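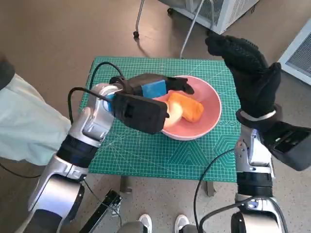
The job was to teach the left hand to empty a bowl. I had two weeks, a headset and a pair of gloves, and Brollow had already told the client it was done.

You wear the gloves and the robot copies you. Whatever you do, it keeps. By the third morning it had kept my hesitation, my habit of hovering over things like a man choosing a chocolate, and a small shake of the wrist I had always believed was charming.

"It looks doubtful," said the woman from Lorach.

"It's careful," I said.

"It looks like you in the cafeteria."

So we went again. Reach in, pinch, lift, carry left, let go. Sixteen times before lunch.

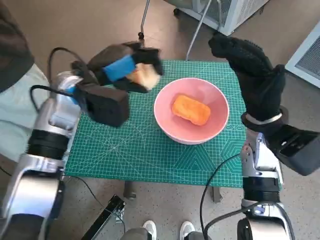
The right hand had no part in the task. I was told to keep it up and out of the way, so I held it there all morning like a pupil who knows the answer, and my shoulder began to discuss terms.

At four we took off the gloves and let the robot try alone. It reached for the bowl. It hovered. It gave the little shake of the wrist. Then it stopped, right hand in the air, and waited.

"What's it doing?" she asked.

I knew exactly. At that point, every single time, I had looked over at her to see whether she was impressed.

"Thinking," I said, and put the gloves back on.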